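Flomonus handheld gripper pair, reviewed after a season of demos

Posted 27 December 2023

I've had the Flomonus pair since June, and I kept putting off this review because I wanted to get a real batch of data through them first. Well, I have now! 668 demonstrations kept, plus a pile I threw out, and most of those were my own clumsiness. So I feel okay having opinions.

Quick background on me: I train small manipulation policies, mostly two-handed pick and place, and for years I collected everything by teleoperation. If you've done that you know the feeling of spending a whole afternoon trying to get an arm to put a thing in a basket. With handheld grippers you hold the jaws yourself, do the task at human speed, and sort out the mapping to the robot later. My teleop best was 20 good episodes in a session. With these my best is 122, and I stopped because my thumbs wanted to quit, I still had objects left to run.

What you get is two grippers, two cables, a set of spare jaw pads and a printed card that sends you to the online manual. The manual is fine. The calibration section is better than fine, with proper numbers and a script that tells you when you've messed up. It caught me mounting a top plate backward on day one (I would have sworn it was right).

In the hand they're good. The grip is fat enough that I don't clench, and the jaws move smoothly all the way through with none of that sticky spot near fully closed that my old Rumlow set had. I could feel that spot in the Rumlow data too – the policy learned a little hesitation right before it let go, and I spent a week blaming my training code. No sign of it so far with these.

The task I've run the most is tubes and baskets. One hand picks up the tube, the other is there to help or steady, and you vary the start position and the angle every time. Long things are a great test for this kind of hardware. Any slop in the jaws shows up at the far end of the tube, and you notice it right away.
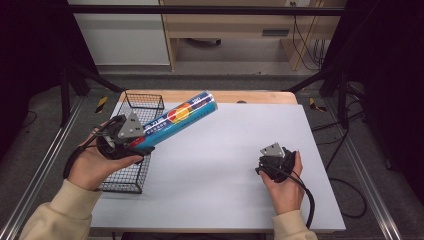

Tube in the left gripper, right one closed and waiting. White board on the table, mesh basket behind.

The pads held cylinders better than I expected. I had a few slow rotations in the grip when I grabbed too far from the middle, but I left some of those in the dataset on purpose. A policy that has only ever seen perfect centered grabs is going to have a bad time the first time it gets one wrong, and I'd like mine to have seen a recovery or two. I do label them, though, so I can pull them out if I change my mind.

Now the cables. Ugh. Each gripper has its own, and they're long enough, but they're stiff, and when you cross your arms to hand something over they want to cross too. I lost a lot of takes early on to a cable dragging over something I'd just set down. What worked for me was letting each one fall to its own side and resetting my feet between episodes. It's a habit now. I'd still pay extra for a wireless version, and if Flomonus is reading, please.

Weight is the other thing. One gripper feels like nothing for the first ten minutes. After 150 minutes it does not feel like nothing. I do shorter blocks now and the data is better for it, because my motions get lazy when I'm tired and lazy motions are exactly what the model copies.

The recording software is called Arango and it's a mixed bag. Starting and stopping episodes is quick, and the discard button is big and easy to find, which you'll appreciate. Export is slow. It also names every session by a long string of characters, so I keep a text file on the side with what each one was. There's a notes field, but it didn't save line breaks in my version, and twice it didn't save at all.

Support has been decent. I ordered through Dultthorpe, and when one of the cable connectors got flaky in the fall they sent a replacement without making me fill out a novel. It's been solid since.

Would I buy them again? Yep. If you only need one-handed data you might find the pair hard to justify, and I don't think they're sold singly at the moment. For two-handed tabletop work I'm happy, and my teleop rig is under a dust sheet.

Four stars out of five. The missing star is for the cables – and maybe a little for that notes field.

Next up I want to try soft stuff, towels and bags mostly, and I'll add to this review if the pads don't cope.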